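Aspect ratio on the Tolentino western transfer: which one is right?

Posted 28 September 2019 in Film Formats and Restoration

I have two discs of the same 1950s B western, both sold as restored. The older one, from Heltholm, is framed at 1.37:1. The newer one, from Tolentino, is 1.85:1 and loses space at the top and bottom in every interior. The credits list no process. The trade ad reproduced in the Heltholm booklet says only "wide screen." The picture went into production just as theaters were changing over, so either could be correct. How do I tell which ratio the director and cameraman composed for, without access to a print?

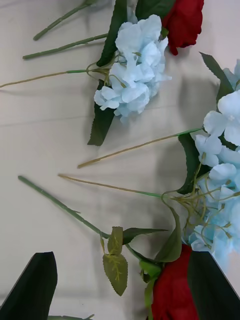
Hydrangea and rose stems on the table

Tidow
Start with headroom. Pause on 3 or more medium two-shots in the 1.37 version. If there is a consistent band of dead space above the hats and nothing of use below the belt line, the cameraman was protecting for a matte. If the hats sit close to the top of the image, he was not, and the 1.85 disc is cropping him.

Then look at the credits. Titles were usually laid out to survive the widest ratio the studio expected. If the top line of the main title card is tight against the edge at 1.85 but comfortable at 1.66, you have a reasonable candidate for the intended ratio, and it is one that neither label used.

Last, check for boom microphones and the tops of sets. An open-matte transfer of a film shot for cropping will often show one or the other. A single boom proves little – operators made mistakes in every format – but several in one reel is good evidence.
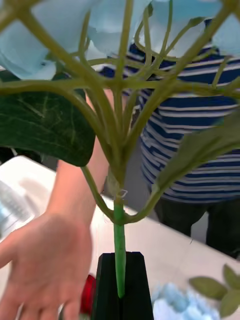

Festari says the credits test fails on this title, as the main titles on the Tolentino disc were rebuilt from a textless background and the lettering was repositioned. Use the end card, which is original on both discs.

Festari
Adding to my comment above. I compared the two discs over the August break. The Tolentino transfer is also zoomed by a small amount, so it loses picture on the left and right. Do not treat it as a plain matte of the Heltholm image. Any measurement you take from one disc has to be matched to the other using fixed points in the set, such as door frames. I used 2 interiors and got the same result in both.
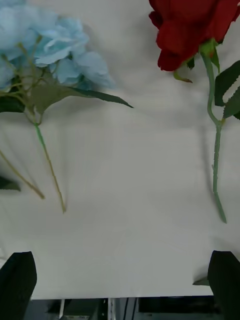
Ratio arguments go wrong when people judge from a single still. A tight crop feels deliberate if that is all you have seen. Take the blue hydrangea in the photo just above: the bloom runs off the top and left, and from that one view you could argue either for a careful off-center composition or for a bad matte. You need a run of shots from the same camera setup before the pattern means anything. Go through a full dialogue scene, note where the eye line falls in each shot, and compare it with a scene from a film by the same cameraman whose ratio is documented.

For what it is worth, I come out at 1.66 for this one.

heltholm_owner
The 1.37 one is right because it shows more. I paid for the whole negative. My copy is number 394 of 2,000 and it looks fine on my set.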